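Furivano two-part table oil, 700 ml kit

Furivano is a hardwax oil sold with a separate hardener. The 700 ml kit comes as two tins, a plastic measuring cup and a folded sheet of instructions in very small type. I used it on a beech kitchen table that had been stripped back to bare wood, and on the underside of one leaf as a test piece.

Mixing is by volume. Stir for 2 minutes, leave to stand, then stir again. The working time is given as 60 minutes at room temperature. In July, with the windows open, mine began to drag well before that. Mix half at a time.
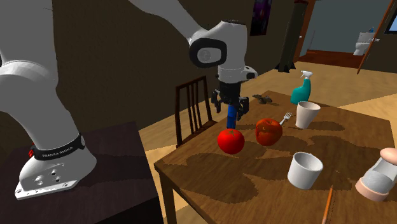 Coverage was better than the tin suggests. The first coat took 13 minutes to spread with a white pad and needed firm wiping afterwards - any surplus left on the surface cures sticky. Colour is the weak point. The "natural" shade pulls beech towards the plain brown of the table top on the right, and anyone wanting a paler finish should buy the white-tinted version or use Brabec, which yellows less but marks more easily.

Water left overnight made no ring. Red wine left a faint one, which went with a light rub and a dab of oil. The lid seal on the hardener tin is poor.

Recommended for tables, less so for shelves, where one coat of Atholm does the job for less money.

Benvinda Fonseca

Recent reviews
Atholm soft wax, clear
Drumurstead cabinet scraper
Brabec floor and worktop oil
Sanding pads compared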